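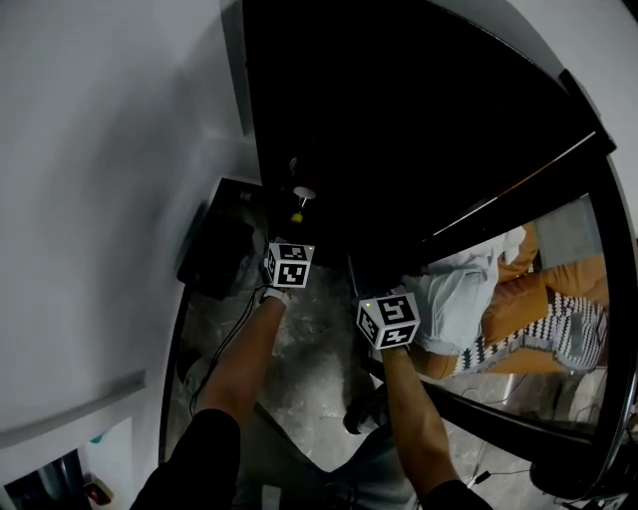

Looking after a tall cabinet with a mirrored door

A tall cabinet with a mirror in the door takes more wear than most furniture. The door is heavy, it gets opened several times a day, and the glass shows every fingermark. The tips on this page cover cleaning, hinges, knobs and fittings, and what to do when the cabinet stands on a concrete floor. Most of it applies just as well to a wardrobe or a hall cupboard.

Cleaning the mirror

Dust it first with a dry cloth. Grit dragged across glass leaves fine scratches, and they show up worst in low sun.

Put the cleaner on the cloth and wipe from the top down. Don't spray the glass directly. Liquid runs to the bottom edge, gets in behind the panel and attacks the silvering, and the black spots it leaves can't be cleaned off. A splash of white vinegar in warm water does for ordinary marks. For hairspray or anything sticky, use a little surgical spirit on cotton wool and then go over the whole mirror again so there isn't a clean patch in the middle.

Finish with a dry cloth along the edges. If the panel sits in a groove or against a strip, run a cotton bud down the join.

Thin cotton gloves are handy if you are going to be holding the door by its edge while you work. Wash them when they go grey.

Black and dark finishes

Dark doors show dust, grease and polish smears. Spray polish makes it worse over time by building up a film that holds the next lot of dust.

Wipe with a cloth wrung out in warm water with one drop of washing-up liquid, then again with plain water, then dry it. Do the inner face of the door too. It gets forgotten, and it's usually where the hand marks are.

Small scratches on a black painted surface can be touched in with a wax crayon or a furniture marker. Try it on the back edge first. There are a good many blacks, and a blue-black on a brown-black looks worse than the scratch did. Wuvimwood do a set of 3 dark wax sticks that can be mixed on the blade of an old knife, and between them they match most things.

When the door drops

Open the door halfway and lift it gently by the outer edge. If it moves up and down, a hinge is loose. Tighten the screws into the cabinet side first, then the ones into the door, with a hand screwdriver. A powered one will strip chipboard in a second.

If a screw just turns and never bites:

Take it out and pack the hole with matchsticks (heads removed) or cocktail sticks dipped in wood glue.
Snap them off flush and leave overnight.
Put the same screw back in, slowly.

Get someone to hold the door while you do this. Mirror glass is heavy, and a door hanging from one hinge can tear it out. If you are on your own, wedge books or folded cardboard under the outer corner until it just takes the weight.

Where the hinges themselves are bent, replace the lot. New next to old never lines up properly. Take one with you to the shop and compare the cup size and the crank. We bought ours from Tornus, who sell them in pairs with the screws, and they have been fine.

A door that swings open by itself generally means the cabinet is leaning. Put a spirit level on top, side to side and then front to back. Packing the front feet up slightly so the whole thing leans back a touch will keep the door shut and is safer as well.

Knobs and small fittings

Knobs work loose from the inside. Hold the knob still and tighten the screw from behind, and if it keeps coming undone add a shakeproof washer. Thread lock is sold for this too, but then you'll never get the knob off to paint.

Keep any odd fittings you take out. Put them in an envelope, write on it which piece of furniture they came from, and tape it to the back or the underside. Shelf pegs especially - there are several sizes that look the same until you try to push one in.

For shelf pegs that have gone missing, measure the hole with a drill bit. The biggest bit that slides in without forcing is your size. Pētersons keep metal and plastic ones loose in trays.

Standing a cabinet on concrete

Concrete floors are cold, seldom flat and sometimes damp. Tape a square of clear plastic down, leave it for a day or two and look underneath. If there are beads of water, the cabinet needs to be lifted off the floor.

Plastic furniture feet or squares of thick rubber are enough. Leave a gap behind of 100 mm if you can spare it, and less only on an inside wall. Don't use cardboard as packing, it soaks up water and goes to mush.

A patchy floor with pale and dark areas may be damp, but may equally be old sealer or the way it was trowelled. The plastic test will settle it.

Never drag a full cabinet over concrete. Empty it, tape the door shut with low-tack tape and walk it on an old blanket with 2 people. Coil up any leads lying about before you start and put them somewhere off the floor.

Fixing it to the wall

Anything tall with a mirror on the door should be fixed back. With the door wide open the weight is all out in front. Ours stands 188 cm high and could be tipped forward with one hand before it was strapped.

Use a bracket or strap at the top, screwed into the solid part of the cabinet and not the thin back panel. Plasterboard walls need the screw in a stud or a proper cavity fixing. The straps from Uranness come with plugs for brick only, so buy the others separately.

Inside

Once a year, September is as good a time as any, take everything out and wipe down the back and corners. Leave the door open for an afternoon to air. If it smells musty, a saucer of bicarbonate of soda on the bottom shelf for more than 3 days usually shifts it.

Stick-on battery lights are useful in a dark interior. Fix them under the front edge of a shelf, pointing back.

Page updated June 6, 2022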